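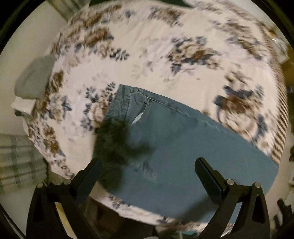 How does a robot learn to fold laundry? The same way you learned to tie your shoes: by seeing it done, lots and lots of times! A robot starts out knowing nothing about clothes. Somebody has to show it what pants look like lying on a bed, where the pocket is, and how two black fingers should come toward the cloth before they close. Blue jeans on a flowery bedspread make a great lesson, with all those brown blossoms and dark blue leaves for the robot to tell apart from the denim.

Each time a person does the job from start to finish, that's called an example. At the Zolska workshop, Tomás Hennessy and Bram Stevens walk from room to room holding a tool with two fingers and a camera on it. They squeeze, the fingers pinch, and the camera saves everything. No robot needed yet!

Home | Animals | Space | Machines | Ask Us

So how many examples does it take? Bram's first try used 40, and the robot kept grabbing the blanket. Oops! With 300 it got much better. Now the team has 2,427, from all kinds of bedrooms, and they are still adding more.

Why so many bedrooms? Try this at home. Put a sock on a plain towel, then on a stripy one. You still know it's a sock, right? A robot has to practice that! Some of its lessons need bright rooms, some need dim ones, and some need really wrinkly shirts.

148 shares | 40 comments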